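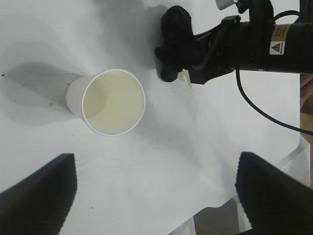

Poste 3, gobelet couché entre les deux bras.

Cellule à deux bras au conditionnement : comment répartir les tâches avec les opérateurs ?

Posté par fred_condi

Bonjour,
Je suis technicien méthodes dans un atelier qui prépare des kits de dégustation (gobelet papier, petites pièces, notice). Depuis septembre, une cellule à deux bras fonctionne sur le poste 3. Elle prend le gobelet, le redresse, et l'autre bras présente la petite pièce à mettre dedans. Les autres postes restent manuels.

Le cas pénible est le gobelet couché. Debout, la prise se fait par l'extérieur, sous le bord roulé. Couché, l'orientation de l'ouverture change à chaque fois et le programme demande souvent une reprise manuelle. L'opératrice du poste doit alors acquitter, attendre l'arrêt sûr, ouvrir, remettre le gobelet debout, refermer, relancer. Le geste prend très peu de temps, la procédure beaucoup plus. Sur une équipe nous avons relevé 142 reprises pour 1 000 kits.

Conséquence humaine : la personne ne monte plus de kits, elle surveille. Deux opératrices ont demandé à revenir au manuel. La direction voudrait au contraire confier deux cellules à la même personne dès que la seconde sera livrée. Questions :
1) Faut-il traiter le gobelet couché par le programme ou en amont ?
2) Comment compter le temps de surveillance dans la charge du poste ?
3) Quelqu'un a-t-il un retour sur la rotation entre postes manuels et poste automatisé ?

L'intégrateur (Surkik) propose une option logicielle, devis en attente.

Posté par Annick Pichon

Je réponds dans l'ordre.

1) En amont si c'est possible. Un gobelet papier conique posé sur un plan lisse roule en arc de cercle autour de sa base. Toute prise latérale mal centrée le fait partir. Un dépileur vertical avec un nid de maintien supprime la majorité des cas. Si vous gardez la prise sur table, limitez l'effort de serrage et faites la prise près du bord, là où la paroi est raidie. Regardez aussi l'éclairage : blanc sur blanc, avec l'ombre des bras qui passe sur le plan, la détection de contour est peu fiable. Un revêtement mat et foncé coûte moins cher qu'une option logicielle. À tester avant de signer le devis.

2) La surveillance est du travail. Chez nous (ligne Kandosel, conditionnement de couvercles), elle a d'abord été comptée comme temps libre et on a ajouté l'étiquetage au même poste. Les reprises tombaient pendant l'étiquetage, la cellule attendait, et le rendement affiché baissait alors que la personne n'arrêtait pas. Nous comptons maintenant chaque reprise de l'acquittement à la relance, plus un temps fixe de retour à la tâche interrompue. Avec votre taux de reprise, je n'affecterais pas une seconde cellule à la même personne.

3) Rotation par demi-poste, avec un point qui a compté : les opérateurs ont été formés à modifier eux-mêmes les positions de prise, dans des limites verrouillées par la maintenance. Auparavant ils appelaient pour le moindre décalage. Les demandes de retour au manuel ont cessé chez une partie d'entre eux. D'autres préfèrent toujours le manuel et y sont restés. Il faut revoir la classification des postes en même temps, sinon la compétence est demandée sans être reconnue.

Posté par rolland_b

Même souci à l'atelier de Clatstead avec des barquettes. On a changé les mors, ça va mieux. Pensez à nettoyer le plan entre les séries, les miettes et poussières gênent la vision si le seuil est réglé trop fin.

Posté par mtn_37

Pas d'accord avec le point 1. Un dépileur c'est une machine de plus à régler, et quand il se bloque il se bloque pour de bon. Nous sommes restés sur la prise à plat, vitesse d'approche réduite à 80 %, avec un second essai automatique avant l'appel opérateur. Pour le reste (charge, rotation) je n'ai pas d'avis, on est trois dans l'atelier.

Posté par fred_condi

Merci. Je fais l'essai du revêtement foncé cette semaine et je demande le second essai automatique à l'intégrateur. Pour la charge, je reprends la méthode de l'acquittement à la relance. Question complémentaire pour Annick : le temps fixe de retour à la tâche, vous l'avez mesuré ou négocié ?

Posté par Annick Pichon

Mesuré sur deux équipes, puis arrondi au supérieur à la demande des opérateurs.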